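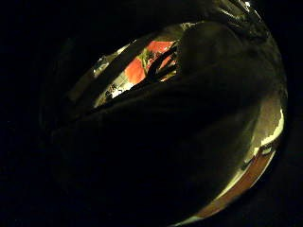
The Arix open day at Stirnodton was meant to finish with a demonstration at three and tea at half past. We had the tea at ten past three, standing in a corridor, while somebody inside looked for the key to reset the second arm.

I went with Sawsan Aoun from our packing side at Mac Giolla, mostly to find out whether the thing we have been quoted for would survive a week with us. Four of us had signed up from Skenville and two turned up. The other two had a van fault, and missed a better fault.

## Getting in

Allow more time than the directions suggest. The entrance is round the back of the old bus garage, past a door marked Reception that has been screwed shut. You sign in, you get a lanyard, and you watch a safety film. The film is good on trailing cables and forklift trucks. It has one sentence on robot arms, which is that you should stay behind the yellow line. I remembered that sentence later on, as the yellow line had been laid for the previous layout of the room and went under a cupboard.

Khalil Darwish took our group round. He has the calm of a man who has shown visitors a great many machines and had most of them work. There were eleven of us, including a pair from a salad firm who wrote everything down and a gentleman who wanted to know at every stop what it would cost. (It depends. It depended all day.)

## How they teach it

Arix don't program their arms in the way I had pictured, with somebody typing in positions. A person picks up a hand-held gripper with a camera on it and does the job by hand, over and over, and the recordings are used to train the arm. The job we were shown on the screens was picking things up from a crowded surface without squashing them. They had 222 recordings for that task and seemed to feel this was on the low side.

The recordings are odd to watch. The camera sits so close to the work that your own glove can take up most of the view, one great black lump, and what you're supposed to be looking at is a bright gap near the top: two shiny red-orange shapes, a bit of green between them, dark prongs reaching across. Sawsan said it was like watching somebody do the shopping from inside their sleeve.

Zodwa Khumalo, who looks after the recordings, was the best speaker of the day. She was quite open that she throws plenty away. If the gripper can't see what it is gripping for most of a clip, she marks it as doubtful and someone else decides. I asked who. She said it had been Marcelino, and that he was now busy with the arms.

She also told us about the other awkward case, which is being too near to something large and plain. Get close enough and the lens is full of pale curve. You may have a smudge or a speck to go by, and the whole room squeezed into a strip down one side, ceiling lights, computer screen and all. A person holding the gripper knows perfectly well where they are. The arm has only the picture.

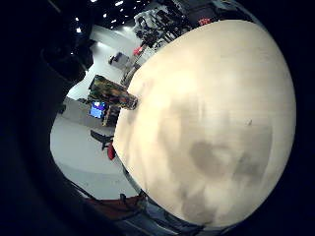 ## The demonstration

Two arms, one table, a tray at either end. The left arm was to pick things up and the right arm was to receive them. Munther Shboul ran it from a laptop and Marcelino Brito stood by the red stop button, which was on a post.

The first dozen picks were lovely. The left arm was slow, slower than any of our packers on a Monday, but careful with it, and the salad pair stopped writing to watch. Then somebody asked whether it could manage an object it hadn't met before. Munther said it could try. I have since been told that this is a question they get at every visit and that there's a box of approved surprises kept for the purpose. The box was in the other building. What went on the table was the lid of the tea urn, big, domed and very plain, fetched by a helpful visitor before anyone could object.

The arm moved in on it, stopped with the camera nearly touching, backed off a little and moved in again. It did that four times. On the fifth it seemed to conclude that there was nothing in front of it and that it should therefore keep going, and it went, at the same polite speed, pushing the lid along the table and over the edge. It didn't stop there either. It carried on into the right-hand tray, which tipped, and then leaned on the second arm.

Marcelino pressed the button. He pressed it at once, and properly. The left arm stopped dead. The right arm, which had been waiting to receive something and had now been given a sort of shove, carried on with its half of the job and swung back to its rest position across the place where Marcelino's elbow had just been.

It missed him. He had stepped back to look at the lid.

There was a short silence and then Khalil asked us, very nicely, if we would like to come through for tea.

## What had gone wrong

To their credit they came and told us, within the half hour, with Munther drawing it on the back of a visitor form. As I understood it there were two separate faults and one bad bit of housekeeping.

- The arm has a check for "I can't see the object". A view filled with one plain surface ought to trip that check. It had been counted as a clear, empty view instead, so the arm felt free to advance.
- The stop button on the post was wired to the left arm only. The right arm had been added in December and had its own button, behind the laptop, where Munther could reach it if he moved the laptop.
- The line on the floor, as mentioned.

They keep a fault log, and Munther read us some of it, which I thought was brave. In 368 attempts on the table since the second arm went in, the same creeping forward had been noted 3 times. Each time it had been put down to the lighting. Each time the operator had stopped it from the laptop, so the post button had never been needed and its wiring had never been found out.

The cost gentleman asked what it would cost to wire both arms to one button. Marcelino said less than the tray.

## What I took home

I am still fairly keen on it, which surprised Sawsan. The gentle picking was gentle and I would rather have people who read you their log than people who haven't got one. But I have sent Khalil a list of what we want to see before anything is bolted down at our end:

1. One stop button that stops everything on the table, and a second one at the far side that does the same. We would like to press both ourselves, with both arms moving.
2. A blind test. Put something large and plain up against the camera and show us that the arm holds still.
3. The force limit turned on during demonstrations. It was off that afternoon, as it had been "getting in the way".
4. A floor line drawn round the arms as they stand now, with the cupboard moved.
5. The log, monthly, including the entries that say lighting.

He has replied to say that one and four are done and that two is being worked on. For three he is waiting on Munther. He hasn't mentioned five.

For anybody going on the next visit: the car park takes coins only, the corridor is cold, and the biscuits are put out at the Reception end, so don't stand by the lab door as I did. They will want an urn lid, too. The old one no longer sits flat.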